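Talks > Meetup nights > Speaker notes

Three months with the Urow arm kit – speaker notes 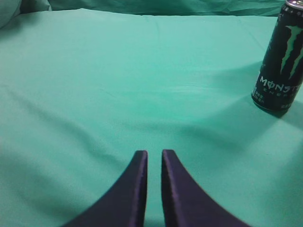 (Say hi, thank Siyabonga for the projector cable, water on the left side this time.)

OK so, I bought this kit with my own money, and Urow hasn't paid me a cent. I wrote to them in December with a list of complaints and got a very nice reply from Peadar Ó Flaithearta in support, who fixed two of them and argued with me about the rest. I'll get to the rest.

Setup first. The box says one evening. It took me three, and one of those was just me looking for a screw under the couch. The manual is 44 pages and the wiring part doesn't start until page 38, so go there first! (Pause, let people write that down.)

What I like: the wrist camera. You get the view from right behind the fingers, and once you've picked things up that way for a while you don't want to go back to a camera on a tripod. The fingers do fill up the bottom of the view and you stop noticing them after a day or so.

What I don't like: the grip setting. It's one slider from 0 to 20 and I live between 6 and 7. A full drink can and an empty one want very different numbers, and the software won't remember either. Peadar says saved settings are coming. I believe him – mostly.

Also the cable. Too short. Bring your own.

(Skip this bit if we're past 7:30.) I tried the Hatness add-on fingers too. Nice feel, annoying clips. The Öberg ones are on back order so I have no opinion, please don't ask me.

Recording your own runs is where the kit earned its desk space. I have 3,342 saved now, plenty of them terrible, and I kept the terrible ones. Siyabonga Mabuza went through a pile with me on a Tuesday night and we found I always come in from the same side. Total blind spot on my part. If you get one, mix up your approach from the first day.

Would I buy it again? Yes, at the sale price. At full price I'd wait for the saved settings.

(Questions. Repeat them into the mic!!)

6 comments | 11 shares

Contact the Tromulham meetup | Back to top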